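About Skondholm Storage and Moving

Skondholm provides household storage and local moving services to residents of Tremley and the surrounding towns. The company was established in a single rented building on Martens Road and today operates 600 individually locked units at two sites.

The Martens Road site is reserved for household goods. Business records and archived files are held at the Nuton site, which opened in August of its first year with 200 units and has since been enlarged to 500. Access to either site requires a customer code and a signed agreement.
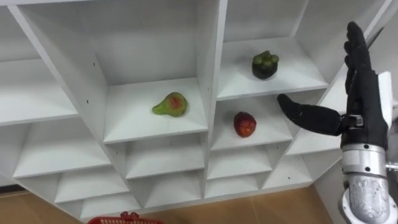 How long must a unit be rented?

The shortest rental period is one month. After that, customers may leave at any time with 14 days' written notice, and unused days are refunded to the original form of payment.

Skondholm employs 44 people, including moving crews, office staff and site managers. Every crew member completes a paid training period before being assigned to a customer's home. Estimates are given in writing, and the price stated in the estimate is the price charged unless the customer asks for additional work.

The company does not accept fuel, paint, live plants or perishable food for storage. A full list of restricted goods is attached to each rental agreement and may be requested from either office.

Inquiries regarding employment should be addressed to the main office at Martens Road. Applications are kept on file for one year.

Page last reviewed April 3, 2022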